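Minutes of the indoor growers' meeting, held Sunday, February 13, 2022, in the back room at Urnau

**Chair:** Leena Honkanen
**Minutes:** Zakhar Sirko
**Present:** 12 members, list kept with the sign-in sheet

Meeting opened at 2:05 p.m. The minutes of the last meeting were read and accepted with one correction: the orchid bark was bought from Fornance, not Astness.

## 1. Winter losses

Members went around the table and reported what had died since the last meeting. Most of the losses were succulents and most of those were from rot at the base. Two members lost jade plants that had been on cold windowsills. One string of pearls collapsed after being moved to a bathroom.

Leena said the pattern was the same as last winter. People keep to their summer watering schedule after the light has dropped, and the pots never dry down. She asked that members stop watering by the calendar until spring and check the soil with a finger or a wooden skewer first. A skewer that comes out with soil stuck to it means wait.

There was some disagreement about bottom watering. Zakhar waters everything from a tray and has had no rot, but he uses a gritty mix and empties the tray after half an hour. Others said the tray gets forgotten and the pots sit in water overnight. No group advice was agreed. It was left that members who bottom water should set a timer.

## 2. Fungus gnats

Gnats are in at least half the collections. Yellow sticky cards catch the adults but do nothing about the larvae in the soil. Members who had let the top inch dry out fully between waterings reported fewer gnats after a few weeks. Sand on top of the soil was tried by one member, who found it hid whether the pot was dry and took it off again.

Any plant brought to the June swap is to be checked for gnats at home beforehand. Tap the pot and look. If anything flies up, leave the plant at home.

## 3. Potting mix order

The group order will again go to Fornance. The amounts were agreed as follows:

- 400 quarts of potting mix
- 100 quarts of perlite
- 7 bags of orchid bark, medium grade

The bark is up from last year because more people are growing orchids in clear pots. Leena will place the order and collect the money first. No one is to be put on the list without paying, as there was a shortfall last time that came out of the coffee money.

Coarse sand was asked for. Fornance does not carry it in small bags. Leena will try Adeyemi, and if the price is too high the item is dropped.

Bags will be split in the parking lot as before. Bring your own buckets with lids, and a dust mask if you are handling perlite.

## 4. Repotting day

It was agreed to hold a repotting session before the swap so that plants have time to settle. The room at Urnau has a sink but the drain is slow, and soil must not go down it. Root rinsing is to be done outside in a tub and the water tipped on the flower bed.

Zakhar will bring the folding tables. Old sheets or shower curtains are wanted for the floor.

Guidance for the day:

- Go up one pot size only. A small plant in a large pot stays wet too long.
- Cut away roots that are brown and soft. Leave firm ones alone, whatever the color.
- Succulents go into dry mix and are not watered for a week.
- Snake plants may be divided, but each piece needs its own roots.

There was a question about putting gravel in the bottom of pots. The answer was no. It does not help drainage and it takes up root space. A pot with no hole should be used as a cover for one that has a hole.

## 5. Grow lights

The two shared lights from Astness have both been out on loan since the fall. One has a loose stand. The member who has it will tighten it or bring it in for someone else to look at.

Loans are to be four weeks from now on, with the next name on the list having the right to ask for the light on the day. Twelve hours a day on a timer was suggested for seedlings and cuttings. Cacti resting for the winter do not need the light and should not be ahead of seedlings on the list.

## 6. Cuttings and labels for the swap

Too many plants went home last June without a name. It was agreed that every cutting needs a label with the plant name, the date it was taken, and whether it is rooted. Pencil on plastic lasts longer than most markers. Masking tape on the pot is fine for one afternoon but falls off when wet.

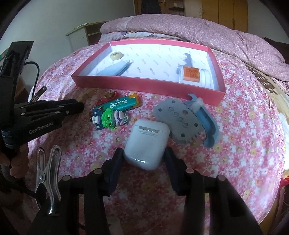 Cuttings should travel in something with sides so the pots do not tip over in the car. It need not be bought for the purpose. A shallow rectangular box tray, like the one with "FASHION" printed all over the inside, will do for small pots if the bottom is lined with newspaper first. Keep unrooted succulent cuttings dry and lay them flat, and do not seal them in plastic bags. Pothos and other soft cuttings can travel wrapped in damp paper towel with the leaves left out in the air.

Tables at the swap will be sorted into succulents, foliage plants, flowering plants, and seeds. Anything with mealybugs will be refused at the door. Leena will do the checking, and her decision is final.

The limit stays at one plant taken for each plant brought until the last half hour, after which anything left is open to all. A suggestion to count a rooted cutting and a full-size plant differently was discussed at some length and voted down.

## 7. Other business

The hose outside Urnau leaks at the tap end. A new washer is needed. Zakhar has one at home and will fit it.

A member asked whether the softened water from the kitchen tap at Urnau is safe for plants. Leena said to avoid it for regular use because of the salt. The outside tap is not softened, so cans should be filled there once it is turned back on.

Three watering cans from the shelf are missing – two green and one metal with a long spout. Please look at home.

## Actions

- **Leena:** collect money and order from Fornance; ask Adeyemi about coarse sand; write the label instructions for the swap.
- **Zakhar:** folding tables; hose washer; update the list for the grow lights.
- **All:** sheets for repotting day; check for gnats; return watering cans.

Meeting closed at 3:50 p.m. The date of the next meeting will be sent out once the room is confirmed.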